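Talo Campaign Coverage Set

Talo is a collection of local news items about election campaigns, gathered for people who study how scandals and endorsements are reported. It holds 1,168 short articles from 34 outlets, all in English. The version described on this page replaces the one released in January.
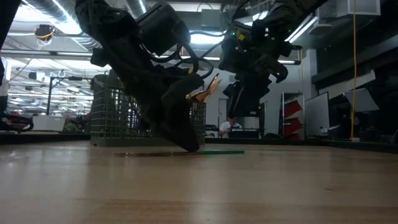
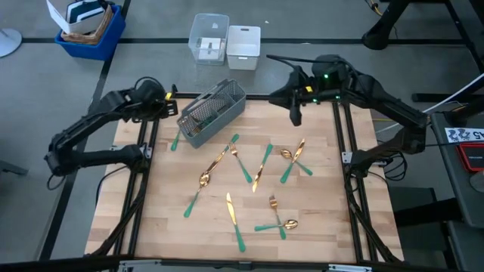

What is in it

Each record has a headline, the body text, the outlet code, the month of publication and one topic label. The labels are: endorsement, withdrawal of support, debate, advertising, fundraising, polling, other. An article that fits two labels gets the one that matches its first paragraph.

Candidate names have been replaced with codes such as CAND_A. The codes stay the same within a race but start over in the next one, so do not match them across races. Place names were left alone except in the Cimcombe council races, where ward names were removed at the request of the paper that supplied the articles.

Files

articles.csv: one row per article
outlets.csv: outlet code, type (daily, weekly, radio site), region
races.csv: office, number of candidates, month of the vote
notes.txt: corrections made after January

Labeling

Two readers labeled every article separately. Where they disagreed, a third reader chose. Labeling was done in Ineck, which exports dates in its own format; we converted them to YYYY-MM. In 40 articles the month is missing and the field is blank.

Known problems

Weekly papers are underrepresented. Pană, the tool used to strip page furniture, sometimes kept photo captions at the end of the body text. Duplicate wire stories were removed by headline only, so a rewritten headline will get past the check. Articles shorter than 30 words were dropped.

Use

Free for research and teaching. Please do not try to restore candidate names. Report errors with the article ID and the field that is wrong.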